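4.2 Keeping the picking cell alive

Most papers give the hardware one paragraph and get on with the learning. I'm going to give it a bit more room, since the hardware ate most of my time.
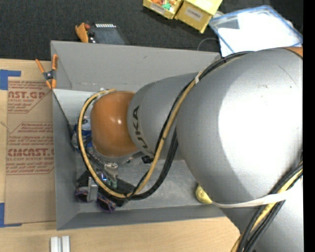 The cell has one KUKA arm working over a gray bin, and when we started at Wudport I figured the arm would be what broke. It never did. What broke, over and over, was everything we had hung on the outside of it: the cables and the yellow tube that run down to the gripper (Fig. 3). We logged 22 stoppages between the first trial and the end of data collection, and 19 of them came back to that bundle in one way or another. The other three were the bin moving.

Figure 3. The picking cell during a trial, with the gripper over the bin. The cable and tube bundle loops around the wrist and is held to the arm farther back.

Let me take the bundle first. The wrist turns a lot more than you'd guess from watching a single pick, and the bundle has to have enough slack to follow it. My first try had hardly any slack at all. It looked lovely and tidy, and it pulled a connector out of the gripper on the second morning! So I went the other way and left a really generous loop, and then the loop caught on the bin wall whenever the arm went for something in a corner. The length we ended up with came from a boring but useful session in which Tania Biswas jogged the wrist to both ends of its range while I fed cable through by hand and marked it with a pen. We did that for every corner of the bin, then added a little extra.

How you hold the bundle matters as much as how long it is. Small ties are fine where the cables shouldn't slide. Farther back, where they need to shift a bit as the arm folds up, we use a wide elastic strap instead (I had tried ties there too, and they chewed into the tubing). The strap does go slack with use. We swap it every 500 picks and write the date on the inside, so the one on the arm as I finish this section says 7 May 2021.

Now the bin. An object pressed against a wall gives the gripper a nice firm thing to push on, and the bin happily slides away across the table. A few millimeters is enough to make the wall positions in our planner wrong - and then the fingers come down on the rim. We clamp the bin now, with a plain spring clamp on a corner, and check its position against the planner before each session. I'd like a proper fixture, but the clamp lets us change bins in seconds and we change bins often.

The whole daily check takes around 15 minutes. I run the arm slowly through its widest poses with the bin empty, watch the loop the entire time, tug each connector, look over the tube for kinks, and open and close the fingers. Then the objects go back in. We skipped the check for a stretch in July, when the Revbridge copy of the cell was being built and everybody was busy, and the log for those weeks is not pretty. Section 4.3 covers the objects themselves and how we chose them.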